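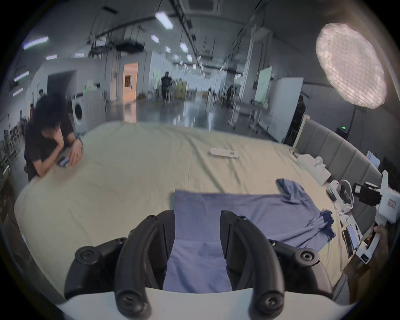

Hand-held grippers at a cloth-handling table, with one blue garment laid flat and another still bunched up.

Good practice for hand-held gripper work: your questions

The Toveck handling guide has grown a lot, and we love how many of you write in about it! These are the questions we get most. Last updated 21st July.

Who is the guide for?
Anyone who picks up a gripper to record a task, from first-timers to people who have been at it for years. Table leads should read the setup pages too.

How long can I record before a break?
40 minutes, then put the gripper down and rest your hands. Folding is surprisingly hard on the wrists, and tired hands make jerky recordings.

Do I have to fold the shirt perfectly?
No, and please don't try! Fold it the way you would at home. Small corrections are welcome (they're some of the most useful moments we get). If you drop it, pick it up with the gripper and carry on.

Can I help with my free hand?
Only if the task card says so. Two-gripper tasks are done with the grippers alone, start to finish.

What should the table be like?
Covered with a plain sheet, taped underneath so it can't slide. A few creases are fine. Cables go toward the back or the side, never across the area where you fold.

What about phones?
Personal phones stay out of the working area during a take. Between takes, do as you like.

What do I check on the gripper?
Open and close the fingers 2 times, slowly, and look at the screws at each joint. If anything wobbles or clicks, swap the gripper and tag it. Never tighten a finger screw yourself; Loukia Mavromatis has the right driver and the torque chart.

Do other people in the room need to agree to being recorded?
Yes. Rule 135 covers this: everyone in camera range signs the room sheet, including visitors passing through.

Is this the same as the Tostosus rules?
Close, but those are for powered arms. Ours has 148 rules, and most fit on one line.

How do I suggest a change?
Write to Polyxeni Giannakopoulos with the rule number and what happened at your table. The next edition comes out in October and there is still room in it, so send us your ideas!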